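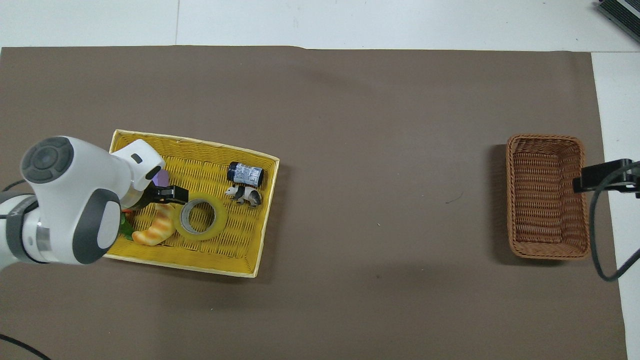

According to the technician who looks after the tray-to-basket cell at Watel, most faults blamed on the arm begin at the fingers. The pads glaze over, the grip slips, and someone raises the closing force. "Then you have two problems," the technician said.

The routine is short. Both finger pads are wiped before each shift and replaced every 4 weeks. The wrist is homed, the zero offset is checked against the Kavex gauge, and the arm runs 20 slow cycles before full speed is allowed.

Cables get their own check. "I move every joint to its limit by hand and watch the slack - if a cable pulls tight, I re-route it."

The paper under the tray is taped down again whenever it shifts, and the pick positions are then taught from scratch. Asked about correcting them in software, the technician was brief: "I tried it in November. It cost me two days."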